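Moving my mother's sewing room from Nunville to a spare bedroom, where do I start?
Fabric and Notions board, 5 replies
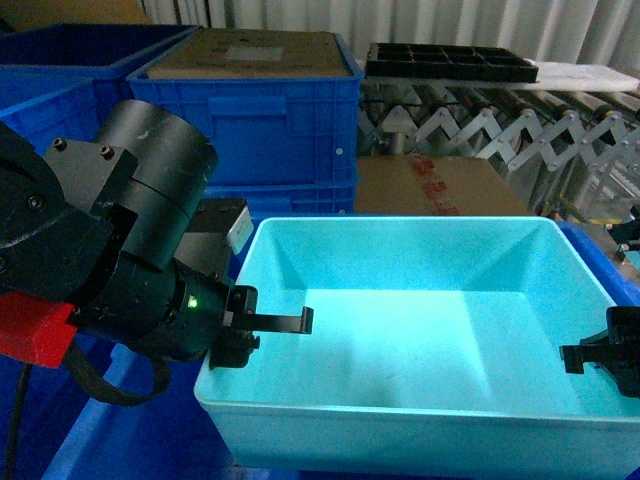 Original post
loan_ung
Hi everyone, long-time reader and I finally have a question of my own! My mother is coming to live with us in June and her whole sewing room is coming with her. She made choir robes and prom dresses in Nunville for 40 years and I don't believe she ever threw out a remnant. Her new room is small, with one closet and a window that gets the sun all afternoon. I'd love to have it feeling like hers before she walks in. Do I sort the fabric by color, by type, or just get it up the stairs and let her decide? Tea is on if anybody wants to think out loud with me.
Loan Ung

pinsandneedles
Oh, what a lovely thing to do for her. By type, every time. I sorted mine by color one winter and it looked like a candy store, and then I spent all spring pulling out slippery lining when I wanted cotton. Wovens together, knits together, anything fancy in its own bin with an old pillowcase around it.

Bülent Keskin
I'm going to disagree, in a friendly way. I ran the alterations counter at a shop in Prorkbridge for 30 years and I'd say don't sort a thing. She knows where everything is in the old room, even if it looks like a hayloft to you. Take photos of the shelves, pack one shelf to a box, write the shelf on the box, and put it all back in the same order. My daughter "organized" my buttons once and I'm still looking for the brown ones.

pinsandneedles
Bülent, that works if the new room has the same shelves! A closet and one wall is a different animal. You can't put a hayloft in a closet.

Mai
Could you both be right? Keep the things she reaches for exactly as they are (scissors, thread, the machine drawer) and sort only the deep stash. And please keep the fabric away from that window, whatever you choose. I lost the fold line on a beautiful blue wool to the sun, a pale stripe right down the middle, and I could have cried.

Bülent Keskin
I'll give you the window. I won't give you the stash.

loan_ung
You are all so kind, thank you. I called her last night and read her the whole thread and she laughed so hard at the buttons that she had to put the phone down. She says Bülent may pack for her anytime, but the knits can go in bins because she never liked them much anyway. So the shelves get photographed, the stash in the closet stays in her order, and I'm hanging a lined curtain on Mai's advice. Next question, does anyone know how to move a cutting table that won't fit around the landing?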